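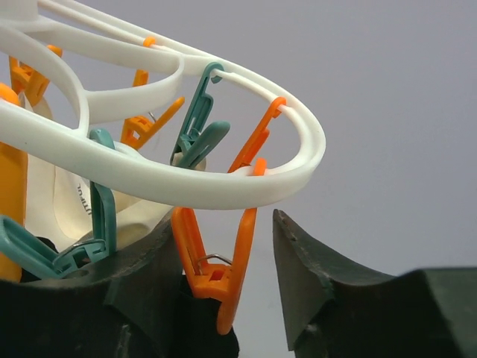
Osudell Robotics Club – questions we get a lot
Reading time: 2 minutes

What do you do all day?
This season, laundry! I run the Saturday group, and our project is called Nina. The goal is to get clothes from a basin onto a drying rack, clothespins and all. Sounds easy until you try to get two fingers around one springy little peg.

Do I need to know how to code?
Nope. Half of our kids started by dragging blocks around on a screen. Wafula Mussa teaches the Python part from scratch in September, and he's very patient (he had to be, he taught me).

How big are the teams?
There are 4 people to a team, and everybody gets a turn driving. Please don't sign up as a full team of best friends – we mix you up anyway. 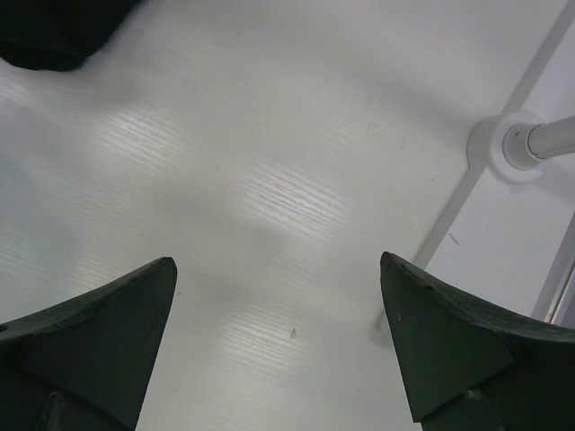 Driving is on a timer, by the way. You get seven minutes, then you write two lines in the log and pass the controls along. The log matters more than you'd think, so write down the misses too.

Is there a competition?
Yes, the Plokix Cup, in the spring. Socks and underwear are in the rules this year, so there will be giggling. Last time we collected nearly 3,000 practice runs before we went, and I'd love to beat that.

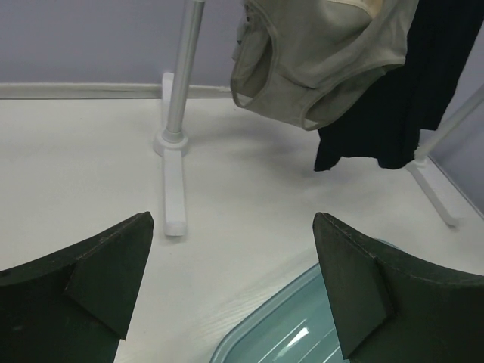 What does it cost?
Nothing for students. Bring a snack and closed shoes.

Where do I find you?
Second floor of the Clunanska building, side door. Ring twice.

Comments

Alois Leitner: Can eighth graders join, or is it high school only?

Wafula M.: Eighth grade is fine, Alois. Come by and watch first!

pegfan: my daughter now critiques how I hang shirts. thanks a lot

Contact: use the form at the front desk page | © Osudell Robotics Club | Back to top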